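The Left One

11 Mar 2018
By the Night Desk
Filed under: Short Fiction, Work

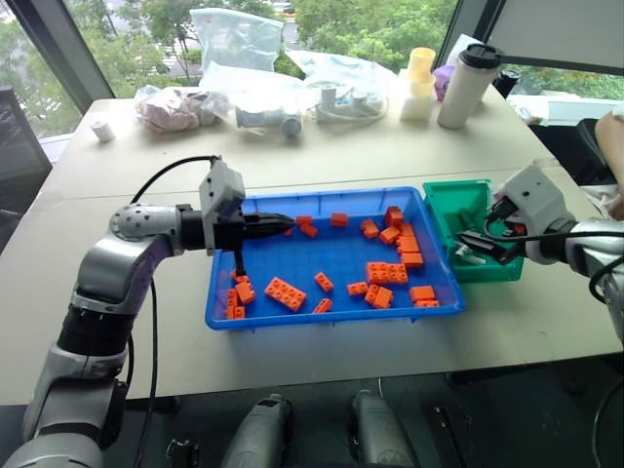 My job title at Nadora had been Sorter, Grade Two. After the arms came it was Process Companion, and the pay was the same to the penny.

We sorted toy bricks. People sent them back in carrier bags and shoeboxes, and we cleaned them, graded them and sold them on to other people, who would one day send them back. I had done it for 13 years and could tell a chewed brick from a merely loved one by running a thumb along the edge. The man from Rornix, who sold us the arms, wrote this down in his notebook and asked if I could express it as a number.

"Forty-four," I said, to be helpful.

He wrote that down too.

The arms were bolted in by the windows, where the light was good, in the place where my table used to be. Each cost more than my house, according to the manager, who told us so on the first morning as a way of asking us not to lean on them. The official names were Unit A and Unit B. By the tea break they were the Left One and the Right One, and by October they had characters. The Left One was careful and rather vain. The Right One was keen, and dropped things.

My duties were as follows. I tipped bricks into a tray. I put the tray in front of the arms. I watched. When an arm did something well I pressed a green key, and when it did something badly I pressed a red one and wrote a few words in a box marked Reason. The box took 600 characters. In the early weeks I used all of them. I wrote that the Left One had hovered over a small brick like my aunt over the last sandwich. I wrote that the Right One had good intentions. A message came back from Rornix asking me to choose from the menu in future, and the menu offered Missed, Dropped, and Other. I chose Other for a fortnight and then they took Other away.

There had been 20 of us on the sorting floor. Some went to the Cormier warehouse across the road, where they were still allowed to lift things. Some took the money. The ones who stayed found that they missed odd parts of the old work. We used to talk all day with our hands going, and it had never occurred to us that the hands were what kept the talk going. Sitting with a finger over a green key, you can't find a way into a story about your brother-in-law. You start, and a brick gets picked up, and you have to have an opinion about it.

I did try to get the Left One sacked. I'm not proud of it. I pressed red for an entire morning, whatever it did, and after lunch the manager came down with a graph. The graph showed the Left One improving steadily and my own agreement score falling off a cliff. He was very kind. He suggested I might be tired, and sent me on a half-day course at the Oster Hotel called Trusting the Process, which had decent biscuits.

When I came back there was a new tray waiting, orange ones, my least favourite to grade, as the tooth marks hardly show. I sat down. The Left One went out over the bricks and stopped above a little one near the wall of the tray, and stayed there, fingers open, for quite a long time.

"Go on, then," I said. "Thumb along the edge."

It hadn't got a thumb. It closed on the brick, lifted it, lost it, and went back for it.

I looked at the green key and I looked at the red one. Then I reached over and turned the brick round for it, against regulations, and told it about my brother-in-law.

Shared 44 times | 13 comments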